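January 25, 2019

Up too late again, typing this fast before bed. Watched The Salt Preacher finally – the Renji Onishi one, borrowed disc from Imhof's, due back tomorrow. 2 hours and something. Felt like four.

So. Supposedly the life of the founder of the Ollach fellowship, from the first sermon in the barn up to the trek and the split. Cut down from a longer TV thing, you can tell, people turn up in the second half and everybody knows them but me. Who is the brother with the limp?? Never said.

Good bits first. The barn sermon. Rain on the roof, no music, he just talks and loses his place and starts over. Believed him completely. And the wife, best thing in it, wish she had more than 13 lines or whatever.

Then it goes soft. The money business gets one scene. One! A clerk opens a ledger, says 3000 is missing, founder looks sad at a window, next thing we're on wagons and it's spring. The book I read in April gave that whole mess three chapters and he did not come out of it well. Here it's all the clerk's fault, and the clerk conveniently dies of fever.

Also the beard. Glued on, you can see the edge by the ear in every close up. Kept staring at it.

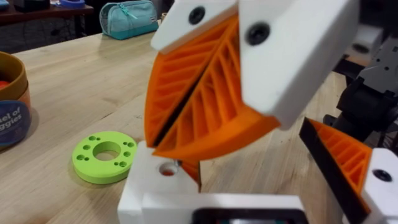

And the ending is a long shot of the valley with a voice reading the names of the families, which I'd have liked if it hadn't gone on so long. Nearly asleep by the Kuvis family. Then a title card thanking the elders of the fellowship for thier help with the script, well, there you go. Explains the ledger.

Would I watch the long version? Maybe. Sostau has it on two tapes, I think, if the shop hasn't chucked them. Want to know about the limp.

Return disc. Ring Mom. Find the book, lent it to somebdy – check with Dana first. Bed.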